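The Cell That Needed a Sitter

The brochure for the Kakex cell promises that it will be "running by lunch." Carys Morgan has the brochure pinned over her bench at Kirnton, where she looks after two of the things, and somebody has written the word "whose" next to lunch in green marker.

I went to see her in September because I had been hearing the same pitch all summer. Small two-arm cells, the pitch goes, are cheap enough now that a business can buy one, bolt it to a table and forget it. I have bought enough printers in my life to be wary of anything I am told I can forget.

Morgan's day starts at 6:30 with cables. Each arm has one long run that goes from the gripper back along the links, around the shoulder and down to its board under the rail. The cable has to be slack enough to let the arm fold up and tight enough not to catch when two arms are working close together. The manual gives this a paragraph. She gives it most of an hour.

"Zip ties are the real controller," she told me. "Pull one too hard and the shoulder starts fighting the cable. The software thinks it's carrying a load. So it pushes harder, and now you've got a hot servo and an error code that says something about the wrist."

She keeps a paper log, which I liked her for. Over the last 13 weeks it lists 180 stops on one cell. I asked how many were the fault of the software everybody talks about, and she flipped through the pages for a while and said she would rather talk about screws.
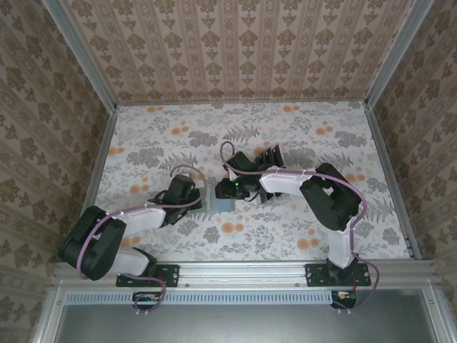
The screws hold the mounting plates to the rail, and they work loose. Two arms that reach into the same small space have to agree on where that space is, and they can only agree if their bases stay put. A plate that creeps by the thickness of a business card is enough to make one gripper close beside a part while the other closes on it. Morgan puts a paint line across each bolt head and looks at the lines every morning. Then she runs the handover check, a slow move that brings both grippers to the same small square, and watches it with her hand near the stop button. If it looks wrong she loosens one plate, nudges it, tightens it and runs the check again. On the day I was there she did this four times before she was happy.

The sales version of all this is called self-calibration. Caradog Sayce, who sells the Kakex line for Grokska, explained it to me over the phone with real patience. The arms find their own zero. They correct for drift. A customer should need "basically no touch time" after the first week. I read him a page of the log and he said that site might be an unusual case. I asked which sites were the usual ones, and he offered to get back to me. He did, to his credit, with the name of a firm called Mandagi. Their cell was down for a new gripper when I called.

A replacement gripper, by the way, runs $1,420. Morgan has put in three. She rebuilds the old ones from the good servos and keeps them in a bread bin.

I don't want to be unfair to the machine. When it's set up right it is pretty good, and I watched it go 40 minutes without a hitch while we drank her terrible coffee. The log says it finished 2,318 handovers in its best month. That's a decent number, and it came in the month Morgan took no vacation. The month she was away for ten days is a lot thinner, and most of its entries are in somebody else's handwriting and say "waiting for Carys."

Her hours don't appear anywhere in the price Sayce quoted me. They weren't in the one Kirnton got either, and when the second cell arrived she asked for a raise to go with it. She was still waiting to hear when I left, and was cutting ties off the left arm to start the cable over - it had been rubbing at the shoulder since morning.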